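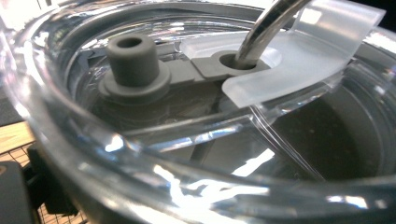 I come from a long line of people who don't throw bits away. My grandmother had a drawer, my father had a shed, and I have what my husband calls, with great patience, the situation on the landing. If you've ever held some small part up to the light and thought "well, that must belong to something", then you're one of us and you may as well put the kettle on. The little fellow in the clear tub is a fair specimen: short, dark grey, rubbery, with a round hole in the top, and I couldn't tell you what he's for if you offered me money. A foot for something? The end of something? I've tried him against the bath, both stepladders and the lid of the old pressure cooker, and he's having none of it. Into the tub he goes, then, and there he'll stay until the day I need him.

I've been thinking about all this since July, when we finally cleared my father's shed in Skenness. I'd been putting it off for longer than I like to admit. He'd have been cross with me for the delay and crosser still about the clearing, so there was no pleasing him either way, and I found that oddly comforting.

It was never a big shed. From the lane you'd have taken it for somewhere to keep a mower. Inside, though, he'd put up shelves on every wall and over the door as well, and on the shelves were tins, and in the tins were the bits. Toffee tins, tobacco tins from a brother-in-law who smoked, a good many coffee jars with the lids screwed to the underside of the shelves so that the jars hung down like bats. (You'll have seen that trick. Every man of his age seems to have thought of it by himself one Sunday and been very proud.) I tried to count the jars and gave up at 60, with the whole back wall still to go.

Some of them had labels. My father's labels were a language of their own. "Good washers" was clear enough, and so was "Bad washers", though why you'd keep those is another matter. "Villatach, spare" took me longer. Villatach was the make of a twin-tub we had when I was small, a great shuddering thing that walked across the kitchen when it spun, and it must have gone to the tip before I started secondary school. He'd kept the spares for it all this time. There was one marked "Mabuza?" with the question mark heavily underlined, and I stood there holding it for ages with a cup of tea going cold on the bench. Mabuza was the name of the house two doors up, where they had the parrot. I can only think he borrowed something from them, or mended something for them, and could never decide whether the screws left over were his or theirs.

I loved him very much in that moment, I must say.

We'd set aside one day for the job and it took 13. Part of that was the weather and part of it was me. My husband is a quick sorter. He does it the way he eats crisps, without seeming to look. I'm the other sort, I have to hold everything, and then I have to come and find him and tell him about it, and then he has to put down what he's doing and be nice. By the end of the first afternoon I'd emptied four tins and he'd done a wall.

So we made a rule, and then of course we spent a happy hour arguing about the rule. His version was that anything we couldn't name should go. I said that would mean losing the whole point of the collection, which was all the things you couldn't name. We settled on this: I could keep whatever fitted into one crate, and everything else would be offered round the village before it went to the scrap man. I thought that was very fair until I saw the size of the crate he'd picked out.

The offering round was the nicest part. I put a note up in the shop window saying there were fixings, hinges, taps, and general odds and ends free to anyone who wanted them, mornings only, and I honestly expected two or three people. They came up the lane with carrier bags! They came with prams! A young couple who'd bought the old chapel took every hinge in the place, 300 of them if you believe the label on the box, and I do, for he was careful about that sort of thing. A boy who couldn't have been more than ten asked if he could have the springs. All of them, he said, please. His mother mouthed "no" at me over his head and then gave in, and off he went, jingling.

And Tsutomu Kubo came, from the far end of the harbour, who used to play chess with Dad on winter evenings. He didn't want to take anything. He'd brought things back. He had a biscuit tin full of bits that Dad had lent him over the years, each one in a twist of newspaper: a tap washer, a length of chain, a brass hook, the knob off a Clumau paraffin heater. He'd meant to return them when he was done with them, he said, and he was nearly done with most of them. We sat on the step and unwrapped them one after another and he told me which job each had been for. I'd had no idea they did so much mending together. I'd thought it was all bishops and silence.

I made him take the tin home again. It seemed wrong to break it up.

Anyway, the crate. It's on our landing now, along with what was already there, hence "the situation". I've started decanting things into see-through tubs, having decided that the trouble with tins is that you forget what's in them, and the trouble with labels is that you have to know what a thing is before you can write one. With clear plastic you can just stand there and look, and have a bit of a rummage, and feel quite industrious without having done anything at all. I've got 6 shelves' worth of ambitions and one shelf.

My daughter, who lives in a flat with white walls and owns four plates, thinks I've lost my mind. She says that if you need a part you can look up the part and it comes in the post the next morning. She's right, and I've done it myself, and very handy it was too. But you do need to know what the part's called. I spent most of one evening last winter trying to find the little clip that holds up the blind in the back bedroom, typing in things like "small white clip blind side bendy", and was shown a great many hair slides. In the end I went out on the landing and there was one in a jar. It wasn't the same clip, and it wasn't white, but it was holding up the blind by bedtime and it's holding it up now.

There's a particular pleasure in that which I can't quite get her to see. It's a bit like having exactly the right change. I went about the house for days afterwards finding reasons to take people into the back bedroom.

I do recognise there's a danger in it. My father's cousin kept bits too, and by the end you had to go in through her kitchen sideways. So I'm trying to be sensible. If something's rusted solid, it goes. If there are more than a dozen of anything I give some away, except for the cup hooks, which I'm fond of. And once a year, I've promised, I'll tip out one tub on the dining table and go through it properly with the radio on, and anything I can't imagine a use for will go out with the recycling or into the bin.

The first of these sessions was last week, and I'm sorry to report that I could imagine a use for nearly everything. I did part with a bent curtain ring. I also found the foot for the ironing board, the one I'd replaced with a folded beer mat, and two keys that open nothing in this house. I've tried them in all the doors. My husband says I should try them at Dad's before the new people change the locks, and I suppose I might, next time we're over that way. I want to look in on Tsutomu in any case, and I owe him a jar of marmalade.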